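We use cookies to remember your settings and count visits. By staying on this site you agree to this. Accept | Read our cookie policy

About Us

Hi! I'm Tatiana Trnka, and I look after the house rules at Fallance. If you've come here from one of our workshops, you've already met my binder (sorry about the weight of it). If you haven't, welcome, and let me tell you a bit about who we are and why we're so fussy.

Fallance is a small company that teaches robots to do table jobs: laying places, clearing up, putting things on trays. We don't do a lot of coding by the hour. Most of our day is spent with our hands in hand-held grippers, doing the job ourselves so that a machine can learn from the recording. Marek Čierny started it with Bohumila Machala in a rented room above the Havlíček bakery, which smelled wonderful and got far too warm by lunchtime. They had one table, and each of them set it up a different way. When they tried to use both sets of recordings together, the result was a mess. I joined that February and wrote page one of the binder the same week.

Page one is still my favorite. It says: the table gets set before anyone picks up a gripper, and once you start, you leave it alone. No nudging the plate with your elbow, no reaching in with bare fingers to fix a fork. If something goes wrong, let it go wrong, finish, and write it in the log. People hate this rule for their first couple of days and then they start telling it to the new folks, which makes me very happy!

Page two is knives. We use ordinary table knives and nothing sharper, ever. Get a good hold before you lift, keep the blade pointing away from yourself and from whoever is next to you, and move it at the speed you'd use if your grandmother were sitting at that place. Fast looks impressive and makes terrible training material.

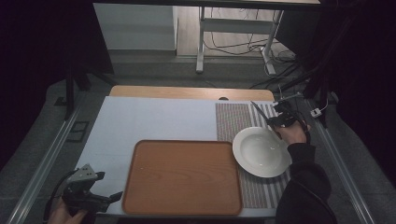 Place setting practice: one gripper on the knife, the other over by the tray.

Page three is clothes and cables, and it's the one I nag about most. Long sleeves are fine if they're close at the wrist. Rings and watches go in the dish by the door. Check your cables before you begin, both sides, and make sure you can reach the far edge of the table without pulling on anything. If you feel a tug, stop. Don't stretch for it.

After that the binder gets longer and, I'll admit, drier. Anežka Jelínek wrote the part on naming and storing recordings, and she did it so well that our friends at Drestix asked to borrow it for their own lab. We said yes, of course. Our rules are free for anyone to copy, and we'd love to hear what you change. Natália Jireš wrote the section on breaks (17 minutes off your feet after each long block, and yes, she picked 17 on purpose, ask her). She also wrote the bit on saying no. Anyone in the room can call a stop, including visitors and people on their first morning, and the person who called it doesn't have to explain right away.

We keep failed tries, too. A dropped spoon stays in the collection with a plain note beside it. At last count we had 1467 recordings in the set we call Kokura, and over 200 of those are marked as misses. Customers sometimes ask us to take the misses out before we hand things over. We'll happily sort them into their own folder, but we won't delete them, and we won't change a miss to a pass to make a number look nicer. That's written on the inside cover in Bohumila's handwriting.

A few things we're still arguing about: whether left-handed people should swap the layout or keep it as is, how worn a gripper finger can get before it's swapped, and whether the radio counts as a distraction. Marek says no. I say it depends on the station.

The current binder is version 2, dated 7 Dec 2018. If you'd like a copy, or you want to come and try the grippers for an afternoon, drop us a line through the contact page. Wear comfortable shoes, and please read page one before you get here.

Want our news by email? Enter your address to join the Fallance newsletter. You can unsubscribe at any time.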